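Perception tooling update: segmenting cloth on patterned surfaces
2022-07-01
By the Rellow tooling desk

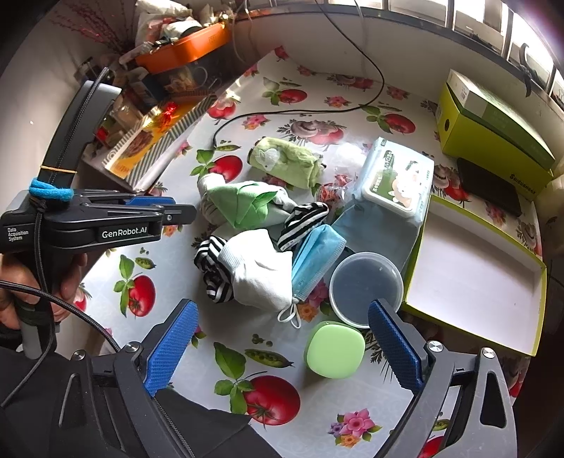
Lương asked whether the new segmentation stage should be trusted at all on a printed background, given that the April release had marked flat artwork as graspable in the first batch it was run on. The request was that the stage stay switched off by default until the failure had been explained and a test for it was in the nightly run. Both have now been done, and the default changes with this release.

The fault was in the order of operations. In the April release the colour mask was computed first and the depth estimate was used only to rank the regions it produced. A printed tomato on a tablecloth is a compact, saturated region with a clean outline, so it scored well. A bunched white cloth lying on a white ground scored badly, having a weak outline and almost no colour contrast. Ranking by depth could not recover it, as it had already been dropped from the list.

The stage now fits a surface to the table before anything else is segmented. Regions are proposed from height above that surface, and colour is used afterwards to split regions that touch. Printed vegetables and flowers lie in the surface and are removed with it. The threshold is set per session in table.yaml and should not be lowered to pick up thin items without reading the next paragraph.

Thin items remain the weak point. A folded face mask, a box lid with a low rim and a crumpled wrapper all sit close to the threshold, and clear plastic gives poor depth in any case. For these the planner accepts a second list, built from colour and edge cues, with a lower confidence attached. An item on the second list can be approached but the jaws will not close until the wrist view has confirmed it. Elastic cord is not handled by either list. It is usually merged with whatever it lies on, and a grasp on the cord alone is not proposed.

Lens distortion was the other source of error. The wrist lens is wide and straight edges bow strongly towards the corners. The surface fit had been run on the raw view, which gave a table that curled upwards at the sides, and objects near the border were then reported as lower than they were. Rectification now comes before the fit. It costs 16 milliseconds per view on the bench machine, and that has been accepted. The dark corners are masked out and contribute nothing to the fit.

The gripper's own fingers are removed with a fixed mask indexed by jaw opening. The mask was redrawn for the blue pads, whose texture had been producing false matches between views when the jaws were wide open. A second tool entering from the side is treated as a moving obstacle, together with the hand and the cable behind it. The obstacle class has no shape model. It is grown by a fixed margin and held for 90 milliseconds after the last detection, so that a cable which drops out for one view does not open a path through itself.

Test set. The regression set now holds 779 views, of which 200 were relabelled by hand for this release. Trendska supplied the labelling tool and Siltex supplied the striped and ribbed fabrics. Black-and-white stripes are kept in the set on purpose: the old stage split a single striped cloth into several parts along the stripes, and the new one may still do so where a fold runs parallel to the pattern. Cases of this kind are tagged "stripe-fold" and are reported separately in the nightly summary.

Piles. Where several cloths overlap, the stage returns one region with internal boundaries marked as uncertain. The planner takes the topmost candidate by height and plans again after each removal. No attempt is made to work out the full stacking order from a single view. Lương has proposed doing this from a short sequence, and a branch exists, but it is not merged and should not be used for collection.

To update, pull the current tag and rebuild the perception package. Session files from April will load, with a warning that the surface threshold is missing. Calibration must be repeated, as the old lens files use a different corner order and will be rejected. Reports of missed items should include the session log and the rectified view. The raw view alone is no longer sufficient for us to reproduce a fault.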